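**Setgate laundry room reopens in September with new layout**

The shared laundry room at Setgate, the residential block on the Mustine side of Adville, returns to use in September after a change to its floor plan. The room serves 268 apartments. Under the old layout, residents sorted clothes on the floor or on top of the machines.

The new plan puts a seat within reach of the appliance, at a height where a basket can be set down and emptied without bending to the floor. Flat gray striped carpet runs under the seat and up to the machine.

Baskets are white plastic with perforated side walls, and sit on the chair seat while a load is sorted.

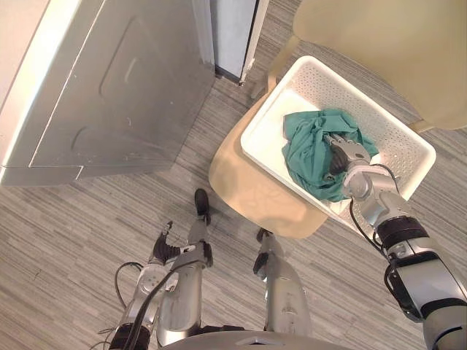 ## Costs and rules

The work cost $1,000, of which $531 went to flooring. The remainder covered seating and baskets. Nele Verbruggen, who manages the building, said the carpet was chosen for noise — the apartments directly below had complained about chairs being dragged.

Baskets stay in the room. Residents may use 2 at a time and should return them empty. Small items such as cloths and towels can share a basket, but anything still dripping goes back in for a second spin.

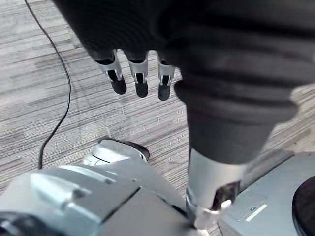
Loads left unclaimed overnight will be moved to a shelf by the door and held until the end of the month. Zdzisław Sowa of Ma, the contractor that laid the carpet, recommends vacuuming along the stripes and keeping detergent bottles off the floor. Spills should be blotted with cold water and reported the same day.

Opening hours are unchanged, with the last load to be started by 9 p.m. Keys issued before the closure remain valid.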